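4.2 Hanging as a stage of putting away

In the household accounts we collected, putting clothes away was usually described as a single job. The diaries from Lornosholm and Eltmont show it broken into smaller ones, often done in different rooms and at different times of day. Clothes came off the line or out of the dryer and went onto a surface, where they were sorted, sometimes only partly. Some were folded. Others were put on hangers, and the hangers were then carried to a wardrobe, a rail or the back of a door. This section deals with the part between the surface and the rail, which the earlier survey work at Dundgate treated as taking no time at all.

All 43 households kept at least a few hangers in use, though what went on them varied a good deal. Shirts with collars and dresses were hung nearly everywhere. Trousers were split. T-shirts and other light knitted tops were the least settled group: some households folded every one, some hung every one, and a third set hung them only when the drawer was full. In February, when many of the Eltmont households were drying indoors, tops were often put on hangers straight from the machine and left there until worn. The hanger then did the work of the clothes horse and the drawer together, and the step we are calling "putting away" more or less vanished.

We asked diary keepers to note which garments they found annoying to hang, using their own words. The entries are short. "Slides off", "goes in a lump", "neck too tight for the hanger" and "can't find the front" are typical, and we coded them into 6 kinds of difficulty (see the coding sheet in the appendix). Two kinds made up most of the entries. The first was slipping, where one shoulder comes off the end of the hanger and the garment drops to one side. The second was bunching, where the fabric collects in the middle and the body of the garment doesn't fall open under the crossbar.

Slipping has an obvious link with the hanger itself. Smooth plastic hangers and thin wire ones were both named often, and several households had bought padded or coated ones for particular garments. Wide necks made it worse. A person who hangs a wide-necked top on a smooth hanger will often put a hand under the loose shoulder while walking to the wardrobe, and three of the diaries mention this without being asked.

Bunching is harder to pin on one cause. It was reported for soft fabrics more than stiff ones, and for garments lifted from a pile more than those lifted from a line. A top that has been lying in a heap tends to come up already twisted. If the hanger goes in through the neck before the twist is shaken out, the twist stays in the body and the cloth below it spreads into a crumpled mass. Figure 4 shows a garment in this condition, with the black fabric drawn into a narrow, rope-like neck and flaring out again lower down. Dark plain fabric has a further problem that came up in the diaries: seams, labels and folds are hard to tell apart on it, so the front and back are easily confused.

Figure 4. Black garment on a light blue plastic hanger, gathered and twisted through the middle. Other clothing, in red and green, is piled on the white surface behind.

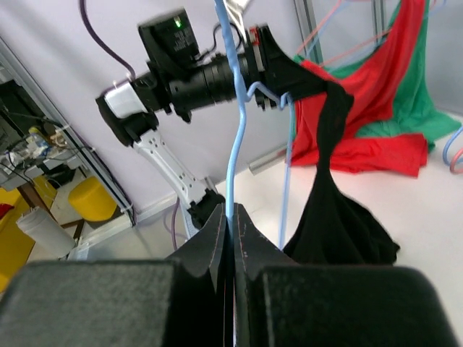 The order in which people worked made a clear difference to how often bunching was recorded. We separated the households into those who laid a garment flat before putting in the hanger and those who held it up by hand. The flat method takes up space, and in the smaller Lornosholm flats the only surface large enough was the bed. People using it tended to spread the garment, slide the hanger up from the bottom hem and then lift the two together by the hook. The held method is quicker to start. The garment is picked up by whatever part is on top, given a shake, and turned until the neck is found. Most people using this method fed one end of the hanger through the neck and then stretched the fabric over the other end.

Both methods have their own trouble. With the flat method the hanger catches on the inside of the garment, mostly at the sleeves, and has to be backed out. With the held method the neck gets stretched, a worry that several diary keepers mentioned in connection with school tops and knitted jumpers. One wrote that she had changed methods after noticing that the collars of the children's clothes were going wavy. We have no way of checking this, and the diaries don't say how old the garments were.

A further group used both methods in the same session, changing over as the pile went down. Early in the session, garments were laid out one by one. Towards the end they were held up and hung quickly, sometimes over the top of another garment on the same hanger. The entries written at the end of a long session also contain more complaints, although this may say as much about the writer's patience as about the clothes.

4.3 The pile and the rail

The size and shape of the pile turned out to matter more than we had allowed for in the first version of the diary form. We had asked how many garments were put away and where they went. We had not asked where the unhung clothes were while the hanging was going on. The revised form, which went out to the households on 11 July 2022, added a small box for this, and most of the answers came back as a single word: bed, couch, basket, table, floor.

Baskets produced the most tangled clothes. A deep basket has to be dug through, and sleeves come up wrapped around other sleeves. Clothes tipped onto a bed or a table spread out, and people could pull out one kind at a time. Households that sorted by person before hanging had several small piles and, going by the diaries, fewer entries about tangles. Those that sorted by colour did so mainly by habit carried over from the wash, and it gave them no clear help at the rail.

Where the hanger was waiting also mattered. In some homes the empty hangers were left in the wardrobe and fetched one at a time, which meant a good deal of walking back and forth. In others they were gathered up beforehand and laid beside the pile, where the hooks caught on each other and on the clothes. A third arrangement was to hook an empty hanger over something at about shoulder height - a door frame, a curtain rail, the knob of a cupboard - and dress it where it hung. This leaves both hands free for the fabric. It was described mainly by people who hung shirts for work and by one household that had taken to it after a wrist injury.

The Vahidi hanging inventory, which we used as the basis for our garment list, groups clothes by type and by weight. It worked well for the roughly 300 garments recorded in the first round, but it has no place for the condition of a garment when it is picked up. A cotton top taken from a line and the same top taken from the bottom of a basket are a single item in the inventory, and they are not the same job. We added two plain descriptors, "open" and "gathered", to be ticked at the moment of lifting. Diary keepers had little difficulty with them, apart from hooded tops, where the hood was often gathered and the body open. We coded these as gathered.

Re-hanging was recorded less often than we expected. When a garment had bunched or slipped, the usual response was to fix it on the hanger by pulling down on the hem or by pinching the shoulders and moving them outward. Taking it off and starting again was mostly kept for clothes that would be worn the next day or that had been ironed. A fair number were left as they were. Some keepers said the creases dropped out overnight, and others said they would be ironing the thing anyway.

The time entries for this stage should be read with care. People wrote down when they began and when they stopped, and the gap between often included answering the door, looking for a missing sock or taking a stack of towels down the hall. For this reason we report sessions by number of garments and by method only, and leave duration to the smaller observed set in Section 5.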